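Progress report to the Groketti Fund: bond reporting for small manufacturers
26 February 2019
14 shares | 3 comments

The Fund asked Hudec to report on the second stage of its project to help small manufacturers sell bonds on the Brimel exchange. The grant covers listing help and the public price bulletin.

Work on listings is on schedule. Three companies have now completed their filings. The largest, Hirkusard, makes fittings and sold 340 bonds in its first offering. All of them went to buyers already registered with the exchange. The other two companies have approved prospectuses and are waiting for a date.

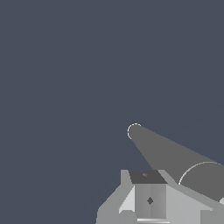
Rendering with a dark gray tapered part and a light gray gripper.

Trading after the first sale has been thin. The bulletin recorded eight trades in Hirkusard bonds during the period, most of them at or just under face value. Holders seem content to keep the bonds and collect interest. We had expected more activity, and we have asked the exchange to show the best bid and offer on its public page instead of the last price only. The exchange has agreed in principle but has not given us a start date.

The bulletin itself has 1789 subscribers. Readers mainly write to ask how interest is taxed and what happens if a company pays late. We have added a page on each. The late payment page still needs a legal review, and we will not send it out in print until that is done.

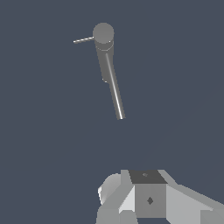 Single-lever mixer faucet, computer rendering.

Two items are behind. The shared filing template was rejected once by the exchange over the layout of the debt tables, and a corrected version has been sent back. The broker training session was put off when the room booking fell through. It is now planned for May, and the cost is unchanged.

Spending is within budget. Legal fees ran over, and printing came in under by a larger amount. We ask the Fund to approve moving the unused printing money to legal review. No other change to the grant is requested.

The next report will cover the two remaining listings and the first interest payment by Hirkusard.

Related
Brimel exchange updates its fee table
Hudec bulletin: how to read a bond prospectus
Groketti Fund opens next round of grants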